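Nusign A5 notebooks – quick review

Bought a few of these for the desk, been using them since May. Typing this between errands so excuse teh mess.

Went for colors first. Yellow with a pink strip was the one I grabbed straight away. Cover says "A5 40" in tiny letters down in the corner, brand name much bigger. Mine is a thin, bendy thing. Good in a tote, less good on your knee. Corners curl up if you don't keep somthing on top. 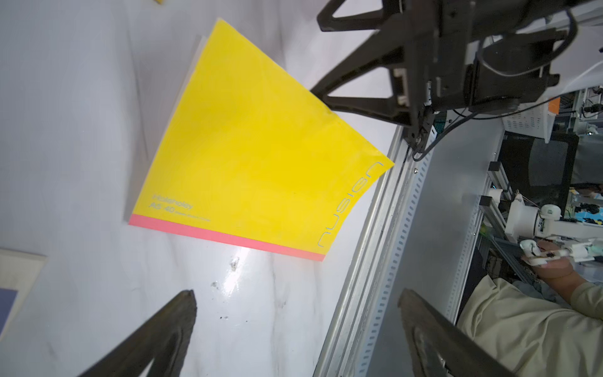 Yellow and pink, nusign down the side

Paper is off-white, easy on the eyes. Gel pen fine. Fountain pen, some show-through but I can live with it. Marker, no. I filled roughly 66 pages before the cover started looking tired.

The green one is lined, pale lines, you stop noticing them. That's my work notes. Lavender one with the green strip went to Ylva for her recipes and she wants another. Pages stay in so far. Doesn't lie flat on its own the first week – bend it back a few times.
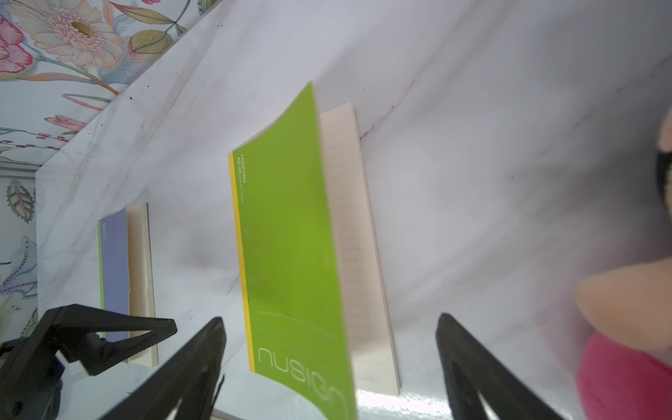 Versus the Flemik

Flemik has a stiff cover and a ribbon. Better on a train. But heavier, costs more, only comes in gray and navy. I keep going back to the bright ones, can find them in my bag.

4 out of 5. Would buy again, want an orange.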